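**FOR IMMEDIATE RELEASE — June**

# Foltcombe Review: Teltora Cloth-Handling Kit Is Slower to Earn Its Keep Than the Brochure Suggests

*Two-arm folding kit handles plain garments well enough, but reviewers question its payback claims and want better answers on dark cloth and metal trim*

Foltcombe, the independent equipment review service for small laundries and garment sorters, today released its report on Teltora, a two-arm robot kit sold by Cullar for picking up, straightening and folding clothes on a tabletop. The report does not recommend buying the kit at the current terms. It does recommend renting it, with conditions.

Teltora is sold as a pair of arms with parallel-jaw grippers, a small camera near each gripper, control software and a year of updates. Cullar's sales material says the kit can "take over the folding table." Foltcombe's reviewers gave it 50 garments of mixed type and color and asked it to do the job that sentence describes.

It did part of the job. Lightweight trousers and plain tops went through with few problems once the software had been set up for them. Thick, soft, dark cloth was another matter. The grippers could take hold of it, but they often took hold of too much, and a bunched grip at the start usually meant a crooked fold at the end. Foltcombe also found that the camera near the gripper has a hard time with black fabric on a white table. Folds that a person would find by touch in a second are easy to lose in shadow.

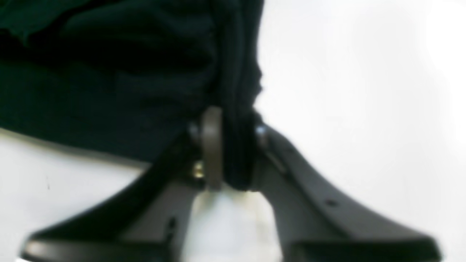 **Can a small laundry run Teltora without a technician on staff?**

For day-to-day work it can, but setup and every change of garment type took a trained person in our review, and Cullar charges for that help after the first 16 hours.

That last point matters more than the brochure lets on. A hotel laundry that folds the same sheet all week will rarely need to change anything. A shop that takes in whatever the public drops off will be changing settings all the time, and the support bill will grow with the variety.

Foltcombe also looked at clothing with zippers, straps, rings and cords. Cullar lists these as "supported." The report says the word is doing a lot of work. Hard parts near the grip point sometimes kept the jaws from closing evenly, and the software offered no warning when that happened. Reviewers had to spot the problem themselves and stop the run by hand.
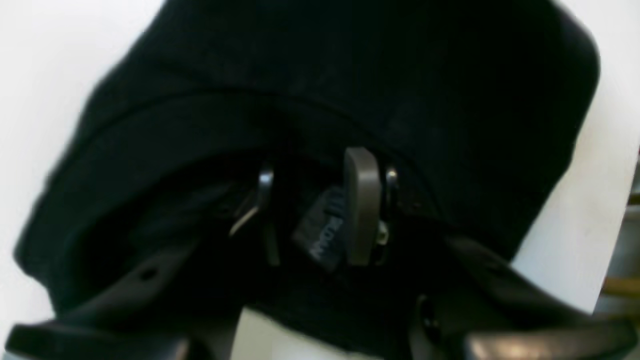 Cullar told Foltcombe that a software update to address uneven grips is in testing. Foltcombe asked for a release date and did not receive one. Until an update ships and someone outside the company has tried it, the report treats the feature as missing.

The review was kinder on the subject of two-arm work. Holding a garment at both ends and laying it down straight is where the kit looks most like the product in the ads. It is gentle with light cloth, and reviewers found no torn seams among the test garments. Speed was less impressive. A practiced worker was faster on every garment type in the set, and Foltcombe sees no reason to expect that to change soon.

## The payback claim

Cullar's pricing page says a typical buyer recovers the cost of the kit after 3,000 folds a week for one year. Foltcombe could not reproduce that figure. The calculation leaves out setup time, paid support and the person who has to stand by when a fold goes wrong. It also assumes one garment type. A shop folding 1,000 mixed items a week — a more common load among our readers — should not expect to see its money back on any schedule we would put our name to.

Khattak, the regional dealer that handles rentals, offers the kit on monthly terms with support included. Foltcombe considers this the only sensible way in at the moment. Readers who go this route should ask for three things in writing: a trial using their own garments, a cap on support charges if the agreement later turns into a purchase, and the right to send the kit back if the promised update does not arrive.

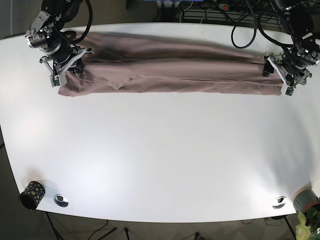 *Two-arm handling: the grippers hold a dusty-pink garment at both ends on a white table.*

## About the report

The full Teltora report is available to Foltcombe subscribers and may be ordered singly by non-subscribers. It includes results by garment type, a worksheet for estimating support costs, and Cullar's written reply, printed without edits. Foltcombe accepts no advertising from equipment makers or dealers.

**About Foltcombe:** Foltcombe tests and reviews equipment for laundries, repair shops and clothing resellers.

**Media contact:** Foltcombe press desk. Calls are returned on weekdays before 5 p.m.

###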